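4. Preparar a célula antes de correr o programa de desmontagem

Se chegaste aqui, já tens o braço ligado, a garra calibrada (secção 3) e o botão de emergência testado. Se saltaste o teste do botão, volta atrás, a sério, eu espero! Nesta secção vamos pôr o computador na mesa, alinhar a placa de suportes e ensinar ao braço os pontos de que ele precisa para trabalhar dentro da caixa. É a parte de que mais gosto em todo o projeto do clube, e também aquela em que perdi mais tardes no ano passado, por isso escrevi-a com mais pormenor do que as outras.

Conta com uma tarde inteira na primeira vez. Depois de apanhares o jeito, faz-se em cerca de 18 minutos.

4.1 Antes de tocares em alguma coisa

1. Desliga o cabo de alimentação da torre e guarda-o fora da mesa.
2. Carrega no botão de ligar do computador e mantém-no premido 5 segundos, para descarregar o que ainda lá estiver.
3. Põe a pulseira antiestática e prende o crocodilo a uma parte metálica ligada à terra.
4. Tira anéis, relógio, fitas ao pescoço. Cabelo comprido, apanhado.

CUIDADO: a fonte de alimentação nunca se abre. Não faz parte do exercício, o programa não lhe toca e tu também não. Se achares que a fonte tem algum problema, fala com a Waltraud Teuber antes de continuares.

4.2 Colocar a torre

1. Retira o painel lateral e arruma-o debaixo da bancada (encostado à perna da mesa cai, acredita).
2. Deita a torre de lado sobre as calhas de alumínio, com o interior virado para cima.
3. Empurra-a devagar contra os batentes até não haver folga. O programa assume que ela está sempre no mesmo sítio, e um desvio de 2 milímetros já chega para falhar um conector SATA.
4. Afasta para o lado os cabos soltos que passem por cima da zona onde vais trabalhar. Não os puxes, basta encaminhá-los.

Nota: nas torres do nosso lote os cabos mais teimosos são os pretos, que vêm em molho e gostam de atravessar a caixa de um lado ao outro. Uma abraçadeira de velcro resolve. Abraçadeiras de plástico não, que depois alguém tem de as cortar mesmo ao lado da placa-mãe.

4.3 A placa de suportes

A placa é impressa em 3D e serve para o braço ter onde pousar as peças sem as deixar cair em qualquer lado. A primeira versão foi desenhada pela Yolanda Sepúlveda, a atual é da Eldana Kassa, e os ficheiros estão na pasta partilhada do projeto Clisano. Se precisares de imprimir outra, usa enchimento a 100 por cento nos suportes altos! Eu quis poupar filamento uma vez e parti o poste ao segundo ensaio.

1. Põe a placa à esquerda da torre, assente na mesa.
2. Roda-a até ficar na diagonal, como na fotografia.
3. Fixa-a com os parafusos de cabeça baixa e abana-a com a mão. Se mexer, aperta outra vez.
4. Passa um dedo pelas ranhuras à procura de rebarbas de impressão e lixa as que encontrares.
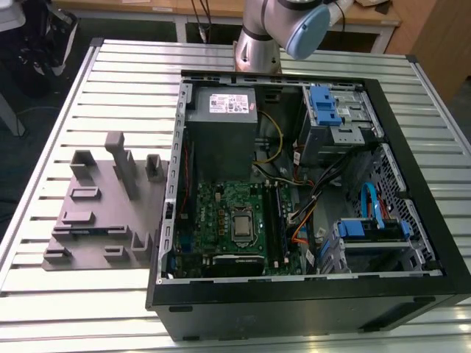

Fig. 4: Torre aberta na mesa de calhas, com a placa de suportes à esquerda e o braço em cima.

Compara a tua montagem com a figura antes de avançares. O que interessa conferir é a orientação da torre: a fonte fica em cima, à esquerda, e a baía do disco em baixo, à direita, com o clipe de plástico azul à vista. Se tens tudo ao contrário, rodaste a caixa meia volta (acontece imenso, a mim aconteceu-me na demonstração para os pais).

4.4 Ensinar os pontos

1. Põe o braço em modo manual, velocidade no mínimo.
2. Leva a ponta até ao canto da placa de suportes e grava o ponto como BASE_PLACA.
3. Sobe o braço na vertical antes de o deslocares para a torre. Sempre para cima primeiro!
4. Grava RAM_1 e RAM_2 por cima das ranhuras de memória, sem encostar.
5. Grava DISCO por cima da baía do disco rígido.
6. Volta à posição de repouso e guarda tudo com o teu nome no ficheiro, para não apagares os pontos da equipa Jirnham.

CUIDADO: durante a gravação há uma pessoa no comando e outra com a mão no botão de emergência. Sozinho não se faz, nem «só para ver uma coisa».

4.5 Ensaio em seco

1. Corre o programa com a garra aberta e sem pegar em nada.
2. Olha sobretudo para os cabos. Se o braço roçar nalgum, pára e volta ao passo 4 da secção 4.2.
3. Repete até teres uma passagem limpa do princípio ao fim.
4. Anota no caderno da célula a versão do programa e quem esteve no comando.

Nota: se o braço parar a meio com erro de posição, quase sempre é o ponto BASE_PLACA que ficou mal gravado. Grava só esse e tenta de novo. Para os outros códigos de erro, vê a tabela do anexo B.

Com o ensaio limpo, podes passar à secção 5, a extração dos módulos de memória.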